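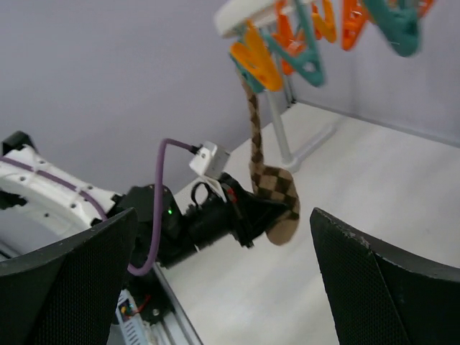 A smooth, matte white tabletop, and a purple cable with plenty of slack.

The White Table Goes to Work
2020-01-12

For years the white table was something you bought for a kitchen and regretted by the end of the first summer. It showed coffee rings and newsprint, and the glossy ones threw the ceiling light back in your face. Now it is turning up in workrooms, and the people who sell tables say that is where most of their white tops go.

The difference is the finish. A matte top scatters light, so a lamp over the table gives a soft gray patch where a glossy one gives a hard bright spot. Small parts are easy to find on it. A black screw dropped on dark walnut can take five minutes to locate, and on white you see it at once. Thread, wire and plug ends all stand out the same way.

Dernico, a tabletop maker in Dalville, began selling its matte white top by itself, without legs, in December. Most buyers already own a base or a pair of trestles. The standard top is 60 inches long and costs $300, which puts it in the middle of the market. A shorter one is planned for people working in spare bedrooms.

We lived with one of the Dernico tops for several weeks in the Endale office, and put an older glossy table from the storage room beside it. The glossy table was easier to wipe. Marker came off it with a dry cloth. The matte top held on to pencil and needed a damp sponge, and in one place near the front edge a smear of graphite took three tries. Fingerprints were the other way around. They were all over the glossy table by lunch and we hardly saw them on the matte one.

Scratches are harder to judge. Light ones disappear into a matte surface until you look along it from one end. They can't be buffed out, though, and if you try, you get a shiny spot that looks worse than the scratch did. Put a mat under anything with metal feet. Dernico sells one, but a piece of felt from a fabric store did fine for us.

Cables need more thought than people give them. On a dark desk a black cord is lost. On white every cord is on display, and a bundle of black ones soon looks like a mess. Some people hide them in a tray under the top. The other way is to use color. A purple cable can be followed by eye from one end to the other, and if each piece of equipment has its own color you will not unplug the wrong one. Leave a generous loop wherever something has to move or be turned. A cord pulled tight wears at the plug first.

Sarach, a supply store with branches in Dalville and Endale, stocks cords in eight colors and says purple and orange sell out before the rest. Cable clips there are sold in bags of 15. Stick them to the underside of the table, where the glue won't matter.

Cleaning is simple enough. Warm water with a drop of dish soap, a soft sponge, then a dry towel. Skip scouring powder and melamine pads, which polish the surface a little every time. Ink should be dealt with the same day. We left a blue ballpoint line overnight and there is still a trace of it, next to the graphite.

White does vary. Ask for a sample before ordering and look at it in the room where the table will stand, once in daylight and again with the lamps on. The Dernico white is on the cool side and looked faintly gray in our north-facing office. Against a cream wall it looked a bit blue.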